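Brutar handover episodes: data card for the withdrawn and repaired split

Last updated 29 July 2023
Maintained by Keerthana Chacko

Summary

This split holds two-arm handover episodes recorded on the Brutar cell. In each one, one arm picks up a small metal item on a ring and passes it to the other arm over the worktop. The split was pulled shortly after its first release when we found that the grip force log could not be trusted and that the grippers had been touching each other during the pass. It has been checked again and put back with changes. If you downloaded it before the repair, please delete your copy and fetch the current one.

The first release had 500 episodes. After review, 83 were moved to a separate folder called contact_fault. They are still available, but the default loader skips them.

What went wrong

There were two faults, and for a while we took them for one.

The first was mechanical. The fingers on the giving arm had been refitted after a tip change, and the new tips were 6 mm longer than the old ones. The tool length in the Brutar config was not updated. Everything the planner did after that was off by the same 6 mm along the finger axis. For boxes and blocks this made no difference anyone noticed. For a handover, where both sets of fingers have to come close together around a small ring, it was enough to make the tips hit.

The second was in the log. The driver reports grip force from motor current. When the fingers on one arm pressed against the fingers on the other, current went up and the driver wrote it down as a firm grip on the object. A number of episodes were therefore marked "grasp ok" on the receiving side when the receiving arm had closed on nothing. The object then dropped when the giving arm let go.

Items on split rings are the hardest case in this set. The ring can turn in the fingertips, and whatever hangs from it swings and hides part of the ring from the wrist camera. A flat bottle opener on a key ring is one of these items.
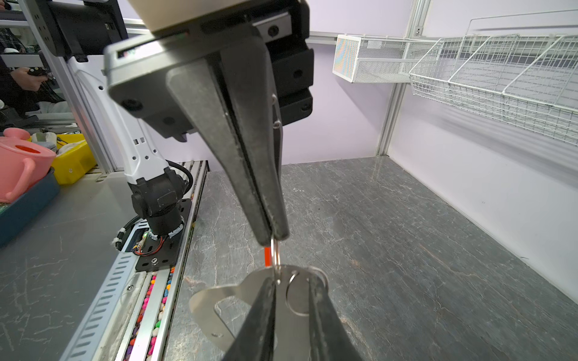

Keerthana Chacko writes that the log fault would have shown up sooner if the review had started with the force plots. A real grip on a ring gives a short rise and then holds steady. Finger-on-finger contact gives a spike, then a slow climb as both controllers push back. She asks that anyone adding new episodes look at the plots before setting the success flag by hand.

How the fault was found

A user training on the first release reported that their policy let go too early on handovers and did so with high confidence. We replayed a batch of the episodes with the fixed camera view next to the force log and found the mismatch in the first 11 we opened. Recording was stopped the same afternoon. No one was hurt. One fingertip pad was torn and one wrist joint on the receiving arm tripped its overload limit and had to be reset.

What was changed

Tool length is now read from a label file stored with each set of tips. The controller will not enable the arms if the file is missing.

A minimum gap between the two grippers is enforced in software during the approach. It is relaxed only for the last part of the pass, and speed is capped while it is relaxed.

A success flag now needs two things: a force reading inside the expected band, and a manual check of the fixed camera view after release.

The overload limit on both wrists was lowered. This causes more false stops. We accept that.

The repaired split was then checked again by hand, with most of the time spent on the key and ring items. In these the grippers work very close together and the hanging parts can cover the point of contact.
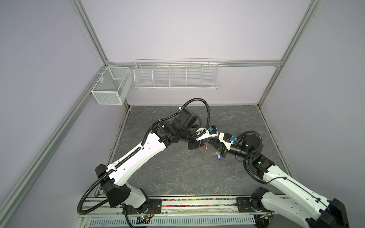

Both grippers over the worktop with the keys and blue tag, fixed camera.

Folder layout

episodes: current, reviewed episodes. Used by default.
contact_fault: episodes with finger contact or a wrong success flag.
calibration: tool length files and camera calibration, one set per recording block.
notes: operator notes as typed, with spelling left alone.

Each episode has a wrist camera stream for each arm, one fixed camera stream, joint positions, gripper width, motor current, and the success flag. Old flags are kept in a field called flag_v1 so that earlier results can be compared. Do not train on flag_v1.

Known problems that remain

Motor current is still only a stand-in for force. There is no force sensor at the fingertips.

Joint positions in contact_fault are correct as measured, but the fingertip positions worked out from them carry the 6 mm error. We did not correct them. If you need true tip positions, apply the offset from the calibration folder yourself.

Some episodes end with a stop by the operator. The stop is written in the notes but not always in the episode file.

Timestamps on the fixed camera can lag behind the arm log by a few images when the disk is busy. The Pronov sync tool fixes most of this, but run it on a copy.

Suggested use

The contact_fault folder may be useful for work on fault detection or on learning from bad labels. It should not be mixed into a training set for handover without the corrected flags.

Do not replay any contact_fault episode on a real cell. The motions in it bring the grippers into contact, and a replay will do the same on any cell with tips of that length. If you must test one, use a simulator or run a single arm with the other parked and powered off.

Reporting

Send the episode number, the split version, and a short note on what you saw to the dataset maintainer. Reports about possible contact between arms are read first. The next check of the split is planned for September, and anything reported before then will be included.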